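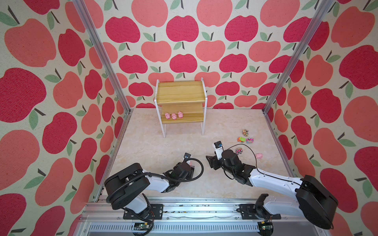
*Pigs to the shelf, trucks stay put: the two arms at the Drudasdale bench.*

**Rule 30**

Arsalan Rizvi loved the rulebook, and he wanted me to love it too.

"Read me 30," he said, before I had my coat off. He was already at the bench, chin almost on the rail, grinning at the pigs.

"An arm that is not carrying shall give way to an arm that is."

"Isn't that good? It's from the harbor rules at Bridatley. Loaded boats first! Somebody at Cultorholm crossed out 'boat' and wrote 'arm,' and now every shop that runs a pair has it on the wall."

There were 58 rules when I started that August, and I had the first two by heart. Speak before you start. Hands behind the yellow cord. Arsalan could recite them all, and would, usually while eating.

"Speak," he told me.

"Starting!" I said, far too loudly, and he laughed and pressed the key.

Three pigs stood on the lower board of the little shelf. The left arm had a fourth. The right arm had nothing in its gripper and a very clear interest in the pig lying by itself past the trucks, and I could see both of them wanting the same bit of air over the middle.

"Watch the right one," Arsalan whispered. "Oh, watch this."

It stopped. The left arm went by with its pig, slow as a bus, and the right arm held there with its cable curved over its wrist like a waiter's towel. Then it bowed its gripper a little and went on.

"The bow isn't in the book," I said.

"No! Piras puts that in. I've written to them twice asking for a rule." He pushed the log across to me. "You saw it first today. Put down 30, kept, and sign."

I signed. He was already setting the pigs out again, humming, and asking me for 31.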